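Flilholm Border Reception House — Health and Safety Checklist, with Comments
3 min read
Print | E-mail

Completed by Benedicta Kpodo, 23/12/2021. Covers the arrivals hall, the day lounge and the sleeping wing for travelers held over from the Mollmont crossing.

1. Entry screening — PASS
Temperature check and mask supply at both doors. There were 200 masks at the front desk and 2,000 in the locked store. The log was signed at each shift change.

2. Waste bags — PASS WITH COMMENT
Used masks and tissues go in tied bags only. Two bins in the arrivals hall had no liner. Corrected during the visit.

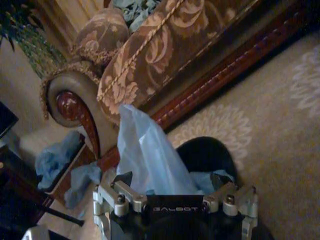 Light blue plastic bag, day lounge.

3. Distance and room limits — FAIL
The posted limit for the arrivals hall is 35 people. The sign faces the wall when the door is open. Move it to the Agbeko Road side before the next bus.

4. Soft furnishings — COMMENT
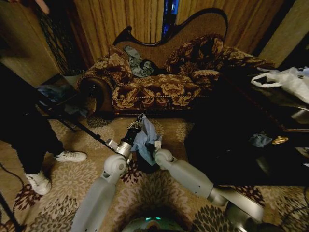
Cleaning between groups is still done from the June schedule, and that schedule lists hard surfaces only. Fabric needs its own line. In the day lounge this means the floral seat and the two bolster-style cushions on it, as well as the long curtains behind. Vacuum daily, and launder removable covers after any positive test.

5. Isolation rooms — PASS
All 8 rooms have a window that opens. Room 3 has a stiff latch — reported, not yet fixed.

6. Floors and walkways — PASS WITH COMMENT
Keep cloths and bedding off the carpet. The rug by the sleeping wing door curls at one corner and should be taped down or removed.
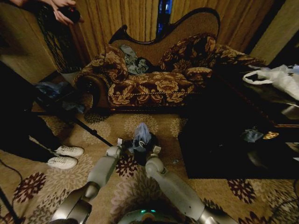 7. Notices and language — FAIL
Quarantine rules are posted in one language. The Kurnetti translations have been printed but are still in the office.

Items 3 and 7 to be rechecked at the next visit.

Related items
Mollmont crossing: revised bus times
Testing hours for Flilholm residents
Who must isolate after crossing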